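Flovik Forum > Home and Repair > Small fixes

Topic: Keep small spare parts or throw them away?

elaheh_g
Posted 2026-05-23

Hello all. I moved to Borancombe in March and I am still opening boxes. One of them contains only small parts: plugs, caps, feet from furniture, pieces of plastic. My late uncle collected them for 18 years. My husband wants to throw out everything. I would like to keep what has a use, but I do not know how to decide.

My first idea was to keep a part only if I can name the thing it belongs to. With this rule I would lose nearly all of the box.

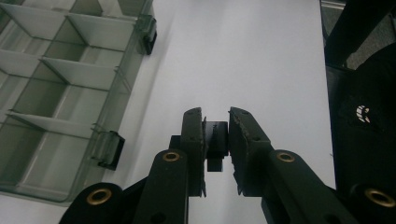 My second idea was to sort by material and size, and to look again after one year. Whatever I did not touch in that year goes out. Is this reasonable, or is it only a way to delay the decision?

Regards,
Elaheh Ghaffari

hemodberg604
It is a delay. I did the same with two drawers and after the year I gave them another year. Throw it out. A new rubber foot costs less than the shelf it sits on.

cgill
I disagree with hemodberg604. A new part is cheap only if somebody still sells it. My Ibrahim sewing table needed one cap for the leg, and the shop wanted me to buy the whole leg. I found a cap in my father's tin that fit after some sanding.

What I would do: keep the screws and bolts, keep the feet and caps if you have four the same, and throw out any plastic that has become sticky or brittle.
Colleen Gill

hemodberg604
And how many times did you open the tin before that day?

cgill
Often enough. It also has my buttons in it.

pell_rd
Please do not put the electrical pieces in the same box with the others. Old plugs with cracks should go to the recycling point and not back in a drawer.

elaheh_g
Thank you for the answers. The rule about four the same I like very much, it is easy to explain at home. I have now 19 small bags with labels, and one bigger bag for the recycling point. The question of the single pieces is still open. Does anyone use the plastic boxes with dividers, and do the lids stay closed when you carry them?

pell_rd
Mine do, but the dividers move and the washers slip under them. Glue the dividers first.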